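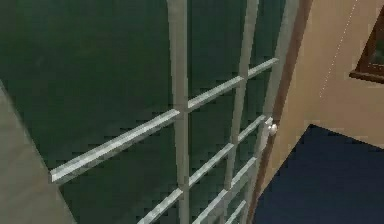

The Birkstead desk replied overnight that the length of the career line should be left alone, and that the opening paragraph of an actor profile need only give the name, the occupation and the year in which paid screen work began. Anything else, the reply said, belongs lower on the page, and most of it belongs nowhere until a second source has been found. The desk further asked that the workshop stop using "well-known" as a default adjective.

Profile workshop notebook, Emudcombe office
Entry for Nov 12, 2025

Subject of entry: second pass on the short biographies of screen actors, Whitlock batch.

The remark from Birkstead is accepted in full. The word "well-known" appeared in the first sentence of nearly every profile in the batch and has been taken out by hand. Automatic replacement was tried first and left several sentences beginning "Is a actress," so the remaining files were opened one at a time.

Status of the batch

The batch as received holds 45 profiles. Of these, eight have been returned to the queue with no usable source for date of birth. The rest have a date of birth supported by at least one interview or one printed program, although in several cases the year differs between the two. The practice agreed in August stands: where two sources disagree on the year, the profile gives neither, and the disagreement is recorded in the notes field. The notes field is not shown to readers.

It should be recorded that the Herkik template still fills in an age automatically when the day and month are present and the year is not. The result is an age of zero. Three such pages were live this morning and have been withdrawn. The template owner has been informed. Until there is a correction, please leave day and month blank as well.

Length

Target length remains 500 words. The longest file in the batch came in at 4,000 words, most of it a season-by-season retelling of a single hospital drama in which the subject appeared for part of one year. The plot material was cut and the credits kept. The shorter version is clearer about the work the actor did, and it is also the first version in which the stage credits can be found without scrolling.

Some files ran short once unsupported material came out. They are to be published short. Padding with general statements about fame, dedication or a passion for the craft is not permitted, and colleagues are asked not to restore such sentences on the grounds that the page looks bare.

Family and private life

This section took most of the afternoon. The present wording of the guide says that parents may be named "where known." That has been read too loosely. Several drafts named parents, brothers and sisters on the strength of a fan page, and in one case the same fan page had plainly copied an earlier draft of our own profile. The copied draft contained a misspelling made in this office, which is how the matter came to light.

Working rule, pending review by Whitlock:

Parents are named if the subject has named them in a published interview or if they are themselves in public life.
Brothers and sisters are given by name on the same condition. Otherwise the section is silent, including as to how many there are.
Children under age are not named, whatever the source.
Former partners are mentioned only if there was a marriage and the subject has spoken of it.

The heading "Is she married?" has been removed from all files. The same goes for "Dating history" and "Boyfriend." Where there is something to say, it goes under "Personal life." Where there is nothing to say, the heading is deleted. Several drafts used the heading to announce that no information was available, and then continued for two paragraphs.

Net worth

All net worth figures are out. None could be traced to a filing, a contract or a statement by the subject or an agent. The figures tended to be the same from one site to the next because each site had taken them from another. The Herkik template will go on showing an empty box for this field until it is switched off at their end. A request was sent before lunch and had not been answered at the time of writing.

Height and weight are out for the same reason. Height may be restored if an agency sheet gives it and the sheet is dated.

Credits

Order of credits is now by year of release, oldest first, with television and film in one list. The earlier arrangement, with film first, gave a false idea of careers that had been built mainly in television. A supporting part in one film was appearing above six seasons of steady work.

Uncredited parts are listed only when the production itself has confirmed them. One file claimed an uncredited appearance in a film finished two years before the subject moved to the city where it was made. That is possible, but it is not supported, and the line has been removed.

Points of wording settled today

Use "actor" or "actress" according to the subject's own use in interviews. If both are found, use "actor."
"Made her debut" is to be followed by the title of the work. It had been used twice in one file for two different works.
"Whose real name is" becomes "born," followed by the name. The old wording suggested concealment.
"Currently" is to be deleted wherever found.
Awards are listed only with the year and the category. A nomination is called a nomination.

Corrections received

A message from a reader, forwarded by Birkstead, states that the profile of a stage actor in the batch gives the wrong drama school. The reader is correct. The school named is in the same city and has a similar title, and the program cited in our notes names the right one. The file has been changed and a dated correction line added at the foot. The reader has been thanked.

A second message asks that a profile be removed altogether. The sender claims to represent the subject but wrote from a general address. It has been passed to Whitlock with no action taken on the page except the removal of the family section, which would have gone under the new rule in any case.

Outstanding

Template correction from Herkik, both the age problem and the empty box.
Whitlock decision on the family rule. The remaining files are held until it arrives.
Second sources for the returned files. The printed programs held at Emudcombe have been checked only as far as the end of the second cabinet.
The guide itself still shows the old opening sentence as its model. To be replaced before the next batch is handed out.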